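Plumex thread. I saw them at Flokley and I've been asked for the setlist and how it went, so I'm putting it all in one place.

1/ Doors were late. The opener was Phan, who played a short set, mostly new songs I didn't know. Good voices, bad sound. The vocals got lost for the first half and somebody fixed it after that.

2/ Plumex came on at 9:15 and started with "Inico," the title track. I expected them to save it for the end. They did the long intro from the album with the lights off, then cut straight to the chorus.

3/ They played 3 songs from the first record. Before this tour they'd been skipping that record completely, so the older fans were happy. Me included.

4/ The ballad is back too. It's in a lower key now and the second verse is gone. I like it better this way. My sister doesn't.

5/ Outfits: silver jackets for the first half, plain black after the break. No masks. The masks were only for the video.

6/ Merch. The tour shirt is a heavy cotton and runs small, so go up a size. The Inico poster was sold out before Phan finished. There were 469 of them for the whole tour, numbered on the back, and they don't restock between cities.

7/ I was in line for the poster for 3 songs and didn't get one. If you want it, go there first and get your drink later.

8/ Talking between songs was short. They thanked the crew, said they were tired, and said there's another single coming in May. They didn't give a title. The clip going around with a title in it is from a fan account and I wouldn't trust it.

9/ About the breakup rumor: I can only tell you what I saw. They stood at opposite ends of the stage for most of the night, but they did that on the last tour as well. They walked off together.

10/ Encore was 2 songs. The first was a cover I had to look up on the train. The second was the dance one everybody was waiting for, and they did the full routine with the floor section. The remix was only played over the speakers as people left.

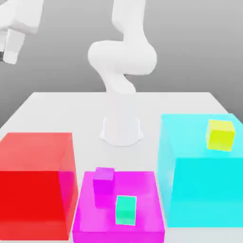 11/ Someone replied that the encore was longer in the first city and had the duet with Phan in it. I asked for a link and they sent one, and yes, the duet was there. We didn't get it at Flokley. Phan had already left by then as far as I could tell.

12/ Same person says the ballad was in the old key that night. I listened to the clip and I think they're right, so the change is new.

13/ The show ended at 10:50. Side exit is faster than the front. Full setlist goes up tonight once I've checked the order of the middle part with my sister.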